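The Small Joy of a Package You Forgot You Ordered

March 2025

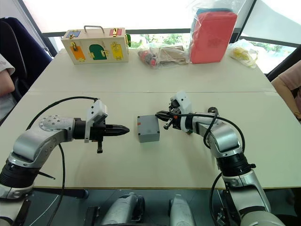
A small gray box on a big white table.

I have a confession. I order things late at night, half asleep, and then I forget about them completely. A week or so later there's a box on my porch and I get to be surprised by my own bad decisions. It's wonderful! My record is three packages in one afternoon, and I couldn't have told you what was in a single one of them.

I grew up in Barnel, where getting a package was an event. We had one mail truck, and you could hear it coming from the feed store. My mother ordered our school shoes from a catalog out of Ross, and when they came we all stood around the kitchen while she cut the string (she saved the string, of course, in a drawer with all the other string). The shoes never fit. We wore them anyway.

These days I live in Mukinum, population 3,000, and the delivery drivers know my dog better than my neighbors do. On my block there are seven houses and on most mornings you'll find a box in front of every one. I used to feel guilty about that. I still do, a little, mostly on recycling day when I'm stomping cardboard flat in my slippers.

So last April I tried giving it up for a month. I walked to the stores downtown, bought my lightbulbs at the hardware counter and had some very nice chats about gutters. I also paid too much for a colander. By the third week I was dreaming about tape guns.

What I missed was the waiting, more than the stuff. I'd been checking a tracking page for a desk lamp from Florkum the whole week before I quit, and I knew every warehouse it had slept in. When it finally showed up I was almost sad, and the lamp was fine, a bit yellow.

I'm back to ordering now, though I keep a list on the fridge so I know what's coming. I try not to look at it.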